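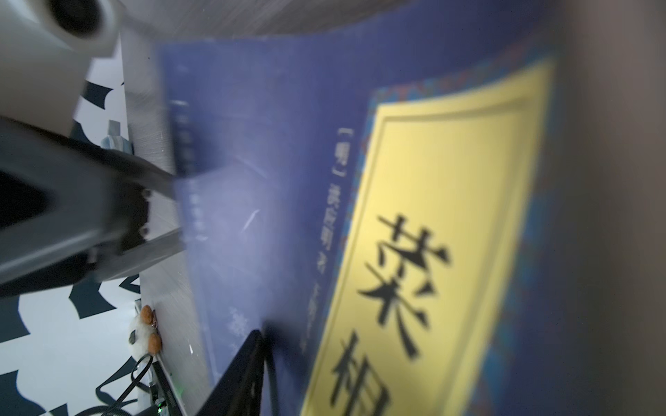
A gripper finger meets the spine edge of a copy of "Caigentan," as seen from the robot's wrist.

The first thing I learned at Humevari is that I don't know how I pick up a book. I've been doing it since before kindergarten, and when Joaquín Iturra sat me down at the controls and told me to slide one across a table and stand it up, I froze like I'd been asked to spell my own name backward.

"Just do what you'd do," he said. Easy for him!

Iturra runs the teaching room, a long space on the second floor of an old print shop in Villalba, and his job is to show robot arms how to do ordinary stuff. He doesn't write much code these days. He moves the arm himself, mostly by remote, sometimes by grabbing hold of it and pushing it around like a reluctant dance partner, and the computer keeps a record of everything: the joint positions, the squeeze of the gripper, the view from the little camera down at the wrist. Do that enough times and you've got something a machine can learn from. (How many is enough? For the book task, they've set themselves 700 good runs. I contributed 6. More on those in a minute.)

The wrist view takes some getting used to. You're looking out along the gripper, so everything tips over whenever you turn your hand. A book cover that was nice and square a second ago is suddenly running downhill, and the big black characters on its yellow label have rolled onto their sides. You lose track of which way is up. I kept tilting my head to match, and I went home with a sore neck.

The book I worked with was a blue one, the "Caigentan," a Ming dynasty collection of sayings by Hong Yingming. The title gets translated a bunch of ways, but it has to do with vegetable roots, the plain food you chew on when you're living simply. I asked Iturra if he'd read it. He had, twice, in Spanish, while waiting for software to install.

Books are mean, it turns out, at least to robots. A block stays a block. A book has a cover that wants to flap, pages that shift around inside, and a spine that's stiffer than everything else, so where you touch it matters a lot. Iturra likes to come in at the spine side. Press there and the whole thing tends to move together. Press on the open side and you may end up lifting just the cover, which I did on my very first try, with great confidence.

The handset is a product called the Clondby, and it looks like a garden sprayer. You squeeze the trigger and the fingers close. You move your wrist and the arm moves its own, with a tiny delay that's just long enough to make you overcorrect. What it won't give you is touch. I had no clue how hard I was pressing unless I looked for the book to budge, and by then I was usually pressing too hard. Iturra watches shadows instead. When the shadow of a finger closes up to the finger itself, you're there. I tried it and it helped right away, and I was so pleased with myself that I forgot to stop.

Of the 9 runs I tried, 3 went in the trash. The other 6 made the cut, including one where I hesitated, backed off and came in again from a better angle. I figured he'd toss that one. He was happier with it than with any of the others! The robot is going to miss sometimes, he told me, and if all it's ever seen is perfect reaches, it has no idea what to do next. He's got a folder of recoveries like that, 66 of them so far, and he talks about it the way other people talk about their record collections.

A smaller company across town, Flostia, does the same sort of work with kitchen things, and the two groups trade notes and the occasional spare part. Iturra thinks their job is easier. I'm told they say the same about his.

I went back in January to see the arm try books without anyone steering. It reached in toward the spine, slowed way down, paused, and pulled back a little before going in again. I can't prove that pause was mine. Iturra says it could've come from anybody's runs, his included. But I know my own dithering when I see it, and I've told pretty much everyone I know.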